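Around the Nillham display room

The new season of open afternoons at the display room is coming along (thank you, Ruairi Mowat, for the gentle nagging!). The room has been open since February and it's still changing every time I go in, so do come and see it for yourself if you're passing. 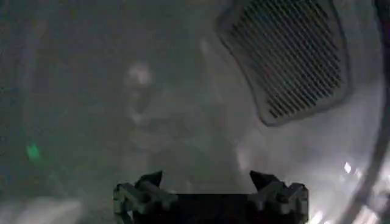
Ventilation is a subject I could bore you with for hours, and I'm told I have done. I'm very fond of a plain, honest grille, and the dark one at the upper right, with its slanting slats packed closely together and its nicely rounded corners, is the sort of thing most visitors walk straight past. I like how crisp it stays when everything near it has gone so soft and misty. 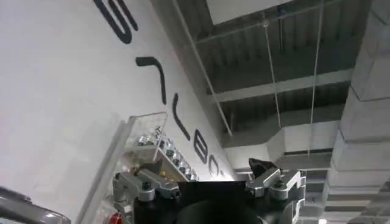

Small parts are terribly hard to show well, and we went back and forth for weeks over whether to lay them flat or stand them up, until my poor sister refused to hear another word on the matter. I do think a clear case on the wall suits them. The silver pieces sit in a row on their shelf and catch the light beautifully, and there's the big black lettering running along the white wall above, so you shouldn't have any trouble finding your way over to them.

Open afternoons run until 3, and the kettle is usually on.

Page updated August 28, 2023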